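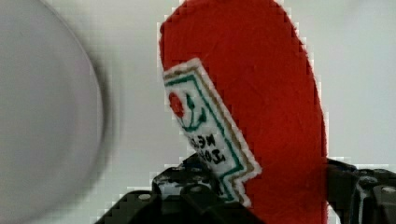 Red felt ketchup packet with the tomato label on its lower left.

Looking after felt play food

Felt food gets handled harder than most soft toys. It goes in and out of play pots, under the couch and into the bottom of the toy basket, and the surface pills long before the stitching gives up. Most of it can be kept going for years with a bit of spot cleaning and a needle.

Check what the felt is first. Wool felt shrinks and thickens in warm water. Acrylic and polyester craft felt will take a gentle wash but goes fuzzy if you rub it. If you bought it second-hand and there is no tag, treat it as wool.

Cleaning

Start dry. Run a strip of wide masking tape over the piece to lift hair and crumbs, then go over it with a soft toothbrush, working in one direction.

For sticky marks, mix a teaspoon of wool wash into 200 mL of cool water. Dip a white cloth, wring it until it is barely damp, and dab. Don't scrub. Coloured cloths can leave dye behind, and red felt is just as likely to give up some of its own, so test a spot on the back before doing the front. If the cloth comes up pink, stop there and stick to tape and brushing.

Keep water away from labels and patches. Many are printed or drawn on with fabric pen, and cheaper pens run. Hold a folded tissue over the label while you clean next to it.

Dry pieces flat on a towel, out of the sun. Red and orange fade quickest on a windowsill. Leave them overnight, and longer if they are stuffed – the filling holds moisture after the outside feels dry.

Pilling

A battery fabric shaver works on flat felt. Go lightly and stay off the seams. We use a Nordin one, though any small one will do. On curved edges, trim the pills with nail scissors held flat against the surface.

Putting a label back on

Corners lift first. If the label was glued, peel off the loose part only and scrape away the old glue with a fingernail. A thin smear of fabric glue, pressed under a heavy book for 45 minutes, will hold for display. For play it needs stitching. Use a single strand of cotton in the same colour as the margin of the label and whip stitch all the way around, with stitches about 3 mm apart. Bury the knot between the label and the felt so there is no tail to pick at.

A label that sits on an angle can stay that way. Unpicking it leaves holes, and they show.

Reshaping

Flat packet shapes tend to crease across the middle. Put a dry cotton tea towel over the piece and hold a steam iron just above it for a few seconds, then smooth it with your hand and leave it to cool under a book. Synthetic felt can melt, so the iron never touches it. If the creases keep coming back, open 2 cm of the side seam and slide in a piece of heavy interfacing trimmed to shape, then close it with ladder stitch.

Storage

Shoeboxes are fine. We have a shallow Sisska tray with dividers: sauces and packets on edge in one section, vegetables in another, bread and anything stuffed on top. Lavender bags or cedar blocks help with moths if you have wool felt. A bag in the freezer for a few days before it goes away for the season helps too.

Thread and felt

Felt sheets from the market at Solemthorpe are 50 cents each and good enough for patches. For matching reds, Atitz thread in shade 652 is the closest we have found to tomato. Take the toy with you if you can, as shop lighting makes every red look alike.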